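Visit to the Turkance show house and workroom, Genduvbridge

Posted 31st December

We had two hours at Turkance before the drive home, and that was enough to see most of it. The company makes bedspreads, curtains and table linen and sells them from the same building. They open the workroom to visitors a few times a year, and I had been meaning to go since June, when Joanne Heywood told me they had started showing the bedrooms as well.

The building is on the river side of Genduvbridge, past the bus garage. It dates from 1841 and was a grain store first. Parking is across the road and free if you get your ticket stamped at the front desk. The sign for the entrance faces the wrong way if you come in from the bridge, and we went past it once.

Yvonne Pilkington took our group. She has worked there a long time and ran the cutting tables before she moved to the visitor side. She talks quietly and the workroom is loud, so stay near the front if you want to hear.

The tour starts on the ground floor with the cloth store. Rolls are kept on racks up to the ceiling, plain on the left and printed on the right, and a ladder runs along a rail. From there you go through to cutting. One woman was laying out lining for a curtain order and let us watch her chalk the whole length before she cut anything. Yvonne said the workroom finishes around 800 bedspreads a year, most of them to order. The floral prints sell best and have for as long as she has been there. They tried a range of solid colors a while back and dropped it.

Sewing is up one flight. There is a line on the floor you have to stay behind. We watched a hem go on and a set of corners being squared off. The corners take longer than I would have thought, and the woman doing them redid one that looked fine to me. Questions are allowed but you have to wait until the machine stops.

The next floor has the Goodall Room and the Neline Room, which are the two show bedrooms. They are named after the two ranges the company sells. Goodall is the heavier cloth, meant for winter, in darker colors. Neline is lighter and mostly prints on white. Both rooms are set up with a made bed, a chair, curtains and a lamp, and the beds are there to be handled. You can turn back the covers, look at the seams and sit on the edge.

I liked that the Neline Room was kept like a bedroom in use, with ordinary things out. Most store displays I have seen have six pillows and a tray with a fake breakfast on it. It is easier to judge a bedspread with the kind of stuff on top of it that you would have at home. I wanted to know if a busy floral would look like too much with other colors lying on it, and I thought it held up fine.

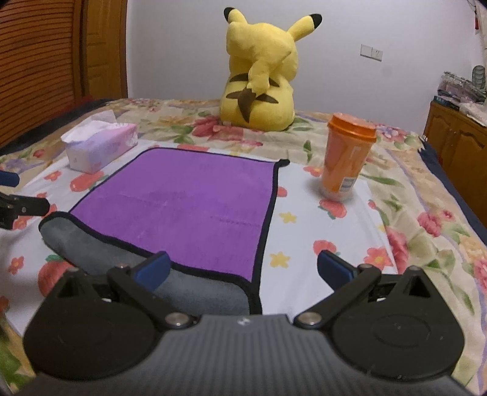

We spent longest in that room. Joanne was comparing the weight of the spread with the one in the Goodall Room and went back and forth between the two several times. She decided the lighter one would do for a guest bed and the heavier one was too warm for her house. I asked about washing. The answer was a cool wash, no bleach, and line drying if you have the space. The prints will fade some on the side nearest a window, and Yvonne suggested turning the spread end for end every few months. She also said to wash a new one by itself the first time.

The shop is back on the ground floor. Full-price bedspreads start at 159 dollars for a twin. There is a seconds table by the door with pieces that have a pulled thread or a crooked hem, marked down a good deal, and the fault is flagged with a pin so you know what you are getting. Joanne bought a table runner from it. I got two pillowcases in the Neline print and left the bedspread for another time, as I still need to measure our bed.

There is no café, only a drinks machine near the restrooms. The stairs are steep and the elevator was out of order when we went, so call ahead if that matters. Photos are fine in the bedrooms and the shop but are not allowed in the workroom. Booking is by phone and the tour itself costs nothing. Groups are kept small, and ours was full.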